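Why Do Coat Hangers Look Like That?
Posted in: Everyday Stuff Explained

Go and open a closet. I'll wait.

See all those hangers? You probably walk past them every day without giving them a thought, and so did I, until last August when my niece asked me why they're shaped like shoulders if they don't have any arms. I didn't have a good answer. So I went and found some, and now you get them too!

First, what did people do before hangers?

Mostly they used pegs and chests. A peg is just a stick poking out of a wall, and you hang your coat on it by the collar or the hood. It works fine for a heavy coat. It works badly for a nice shirt, and you can test this at home. Hang a clean T-shirt on a doorknob overnight (ask first, if it isn't your T-shirt) and look at it in the morning. There'll be a funny pointy lump where the knob was pushing. All the weight of the shirt was pulling on that one spot, so the cloth stretched there.

The other choice was folding everything and laying it flat in a big wooden chest. No lumps! But you get creases along every fold, and if the thing you want is at the bottom, out comes everything else onto the floor. I still do this with my sweater drawer.

Spreading the weight

Now for the science bit, and it's a short one. When something heavy sits on a tiny area, it presses hard. When the same heavy thing sits on a bigger area, it presses more gently everywhere. That push-on-an-area idea is called pressure. It's the reason snowshoes are wide and thumbtacks are pointy.

Your own shoulders are pretty good at this. A shirt rests along the tops of them, from your neck out to your arms, so no one part of the cloth has to do all the work. A hanger copies that. It has two arms sloping down from the middle, and the shirt lies along both of them. My friend Tudur Penry, who sews costumes for the theater in Coldale, showed me a jacket that had spent a whole winter on a skinny wire hanger. It had two little bumps near the sleeves, like the jacket was growing horns. He puts his heavy jackets on fat hangers now, some of them as thick as my wrist.

The balancing trick

Pick up a hanger by the hook and let it dangle. It sits level, right? Now put one sock over one end. It tips! It swings until the weight settles under the hook again, and then it stops, all lopsided.

Everything has a spot where its weight balances, called the center of mass. When a thing dangles freely, that spot always ends up straight below the place it's hanging from. An empty hanger is usually the same on both sides, so its balance spot is right under the hook and the arms come out even. Add a sock and the balance spot moves over, and the hanger has to tilt to catch up with it.

You can make a real scale out of this. Tie a paper cup to each end with string, making both strings the same length. Hang the hanger somewhere it can swing. Put a spoon in one cup and drop pennies into the other until it's level again. My spoon took 8 pennies. Try a toy car next, or a handful of dry pasta.

What are they made of?

Wood, wire, plastic, or metal wrapped up in padding. Wood is strong and stiff, but it takes up room. Wire is thin and cheap, and you can bend it with your hands, so it also bends when you don't want it to. 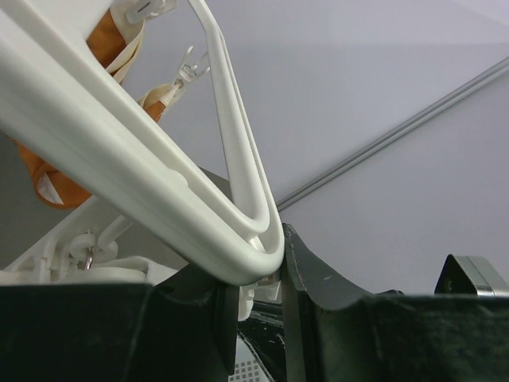

Plastic can be almost any shape you like, because it starts out runny. A lot of plastic hangers are made by melting little pellets and squirting the hot goo into a metal mold, which is a hollow space in exactly the shape you want. The goo cools, the mold opens, and out pops the finished thing, corners and all. If you look closely at molded plastic you can often find clues to this, like the faint ridge and the small bump on top of that thick white bar. Look at the tight bend too, where the thick part meets the thin one. It's rounded, and that's a good idea for anything that has to touch clothes, since a sharp corner could snag a thread. Rounded corners are stronger as well. When you push on a sharp inside corner, the strain bunches up right at the point, and cracks like to start there.

Go on a hanger hunt

Here's your job for Saturday. Look at all the hangers in your home and sort them by what they're made of. Then look for extras:

Notches near the ends. They hold thin straps so a sundress doesn't slide off.
A straight bar along the bottom, for pants.
Clips, for skirts.
A hook that spins, so you can turn the hanger to face either way.
Lines, ridges or bumps left by a mold.

I did mine and found 60 hangers, which is silly for one person. Two had clips. One was from a hotel in Wendimton and I have no idea how it got into my closet. If you find a kind I haven't listed, draw it and write down what you think it's for.

Next time: why zippers get stuck, and what the little teeth are up to in there.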